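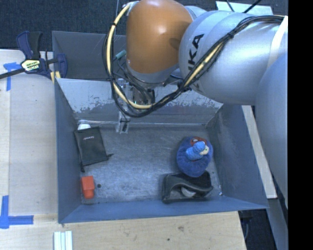 Picking arm over the metal bin, with pouch, block, blue plush and open case.

Platwood Bin Picking Kit, club edition

The Platwood kit is sold to schools and student clubs that already have an arm. It comes with one gripper, a hose and cable set, 2 bar clamps, tape for marking out the table, and a bag of 10 practice items, soft and hard. The bin is sold separately.

Teams entering the Clundum student contest may use the kit as supplied. Software is the team's own work. Setup takes one club session. Coach Farah Pillai goes over the wiring with new teams on Tuesday.

Spare fingers: order no. 81, sold in packs of 4.
Not for use without an adult present.

Contact: Vernon Gauthier, club orders | © Platwood | Back to top
This site uses cookies. Accept / Settings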